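4. Mise en place du plateau – objets témoins

Guide Prarnex, rangement et tri, poste 3. Relu par Birutė Uibo le 28 avril. Remplace la feuille de juillet, à jeter.

À lire avant de poser quoi que ce soit sur la table. Le lot « salle de bain / cuisine / jeu » se compose d'une banane, d'une fleur de douche et d'un petit cube casse-tête.
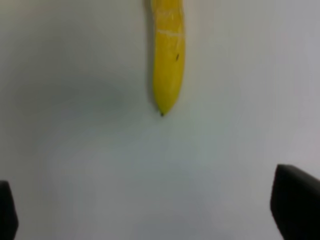
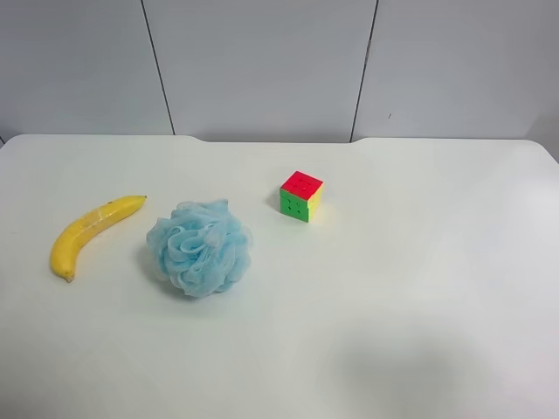 Fig. 4-1 et 4-2 – La banane, seule puis avec la fleur de douche et le cube.

4.1 Préparer la table

1. Débarrasser le plateau. Tout, y compris les stylos et les étiquettes Hurkora.
2. Passer un chiffon humide, puis un sec. Pas de produit parfumé.
3. Allumer le plafonnier, laisser le store comme il est. Des ombres douces sur le blanc, c'est normal.
4. Sortir le bac 109 de l'étagère Citside. Si le bac est incomplet, voir 4.4.

4.2 Poser les objets

5. La banane en premier, à gauche, couchée sur le côté, en biais. Queue vers le fond de la table, bout brun vers la gauche.
6. La fleur de douche ensuite, à droite de la banane. Laisser un espace, les deux ne doivent pas se toucher. La secouer un peu avant, le filet s'écrase dans le bac et elle finit toute plate.
7. Le cube en dernier, un peu plus loin et plus à droite. Ne pas le tourner, ne pas essayer de le finir. On le pose tel quel.
8. Laisser libre toute la moitié droite du plateau ainsi que le devant. C'est là qu'on travaille après.

Note – Pas besoin de règle. Les trois objets font à peu près une ligne, ça suffit.

Attention – La fleur de douche doit être sèche. Une fleur humide laisse une auréole et il faut reprendre au point 2.

4.3 Vérifier la banane

Quelques petites taches brunes sur la peau : on garde. Le petit bout foncé aussi, évidement. Peau fendue, zone molle, odeur : on change.

Pour la contrôler, la tenir à la verticale, pointe en bas, au-dessus du plateau. Faire le tour. Regarder surtout la pointe et les bords. Un reflet ou une trace claire sur la peau n'est pas un défaut.

Ne pas serrer. Ne pas tirer sur la queue. Si elle tombe, la contrôler à nouveau avant de la remettre en place.

4.4 Si ça ne va pas

Fleur qui roule – la tasser légèrement par dessous, côté le plus plat sur la table.

Fleur trop abîmée (boucles de filet arrachées) – en prendre une autre dans la réserve, réf. 205. Bleu clair de préférence, les autres couleurs vont au lot Kuo.

Cube bloqué ou facette décollée – le mettre de côté et le noter sur la fiche.

Objet manquant – ne pas remplacer par autre chose. Demander à Birutė Uibo.

4.5 Ranger

9. Cube et fleur de douche dans le bac, cube au fond, fleur par-dessus.
10. Banane à part, jamais dans le bac fermé. Elle retourne dans la corbeille de la cuisine, à l'ombre.

Essuyer la table, cocher la fiche, remettre le bac 109 à sa place sur l'étagère. Suite au chap. 5 (les textiles pliés).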